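Robots at Work: The Brornholm Lot
Gallery and notes, February 2019

Ida is a Hotano delivery cart, leased through Ljungberg and sent out to learn a paved parking lot in Brornholm. The brochure says a lot like this is the easy part. It has now failed there on two separate outings, and I have some doubts about the explanation we were given.

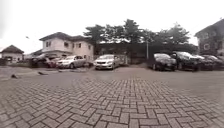 The Brornholm lot under a flat gray sky. Open herringbone paving all the way to the parked cars.

What went wrong
On the first outing Ida drove out onto the bricks, slowed to a crawl and stopped. No alarm, no light, no message on the tablet. The operator walked up to it, which you are not supposed to do until the status reads "held," and the status still read "driving." A cart that says it is driving while it stands still is a cart that may start again, so I count this as a safety matter. Ljungberg filed it under navigation.

On the second outing it did the same thing, but this time it did start again. It rolled forward, turned left and kept turning until the operator hit the stop button. Nobody was hurt and nothing was hit. That sentence appears in the report twice, and I would have been happier with one mention and a longer section on why.

The official explanation
Ljungberg's answer is the paving. The cart works out how far it has moved partly by tracking marks on the ground, and a herringbone pattern repeats. Slip by one brick and the next brick looks just as good. Fine, I can believe that. Add a pale sky with hardly any shadows on the ground and there is less to hold on to.

What I have trouble with is the word "unusual," which is used for the surface in the summary. Block paving is not unusual. Half the driveways and lots in town have it. If a machine is sold for outdoor use around houses and parked cars, then bricks, cars and a gray day are the job.

From the log
The log for the second outing has 433 position warnings in it. The tablet showed none of them. The threshold for telling the operator is set by Ljungberg and was described to us as "tuned to avoid nuisance alerts." I asked what number would count as a nuisance and have not had a reply.

The log also shows confidence in the position estimate dropping and then jumping back up to more than 70 percent just before the cart began to roll. So it was lost, and then it was sure, and it was still lost. To me that is the worst line in the whole file. A cart that stays unsure can be told to wait. One that talks itself into a wrong answer will go wherever the wrong answer sends it.

About the parked cars
It has been suggested that the cars could serve as landmarks. They line the back of the lot, they have plenty of edges and they are easy to pick out. They also drive away. A map made with a silver sedan in it is good until the owner goes to the store. The rooflines would be a better choice, and so would the trees if somebody trims the matching to allow for wind. The Hotano manual does mention "persistent features" but gives no list of what it treats as persistent, and the settings page has nothing for it either.

What has been changed
Ljungberg sent a software update. The note that came with it reads "improved robustness on patterned surfaces" and that is the full text. Top speed on the lot has been cut to a slow walk — our decision, not theirs. The stop button now stays in the operator's hand for the whole outing instead of hanging on a lanyard. Nobody approaches Ida until the drive power has been cut, whatever the tablet says.

We also asked for the position warnings to be passed through to the screen, all of them, and I will put up with the nuisance. The request is open.

Still to do
Repeat the route with the update, in the same flat light, and again in sun. Run it with the cars gone and compare. Check whether "held" can be tied to the brakes themselves, so that the word means something. Ljungberg has offered a demonstration in April on a test track, which I am told is asphalt. I have asked them to bring it to the bricks.

Ida stays off the lot without an operator until those runs are finished. New pictures and logs will be added to this page as they come in.

Back to Robots at Work
All galleries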